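Pruser Garment Flattening Module

Item no. 3811
Sold by Gakatton

Overview

Pruser is a learned policy for two-arm cells that takes a crumpled garment and opens it out on a flat surface. It came out of research led by Ratih Munon's colleagues at the Festevville lab and is sold here as a software license with the full training set included.

How the method works

The policy plans in two stages. The first stage picks two grasp points from a single overhead view. The second stage moves both arms together, and it can let go and grasp again if the fabric stops spreading. Earlier work at the lab used one arm and a fixed pull direction, which did poorly on anything with a lining - the two layers slide over each other and the outer layer hides the edge you want.

To deal with that, the training set was built around lined and two-color clothing. It holds 2976 demonstrations, all recorded by teleoperation on the same kind of cell the policy runs on. A further 949 episodes were kept out of training and are used for testing only.

What you get

Policy weights and inference code
Training and test episodes
Calibration scripts for two arms
20 hours of setup support

Requirements

Two arms with parallel grippers, mounted at the near corners of the table
One fixed camera with a view of the whole tabletop
Plain, light-colored work surface
Simard controller, or any controller that accepts joint position targets

Grasping lined garments

With a jacket or a lined shirt, the arms often take hold of different layers. One gripper may have the outer fabric while the other holds outer fabric and lining together.
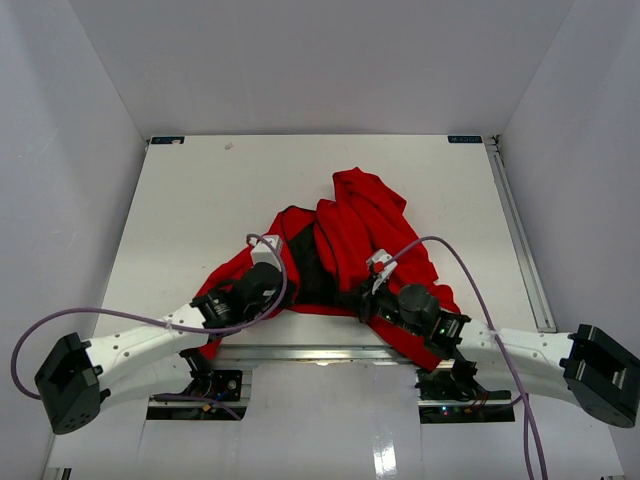
The policy treats this as a normal starting state and does not need the layers sorted first. Sleeves turned inside out are still a weak point, and we suggest turning them by hand before a run.

Licensing

One license covers one cell. Research groups can ask for a multi-cell license through the contact form.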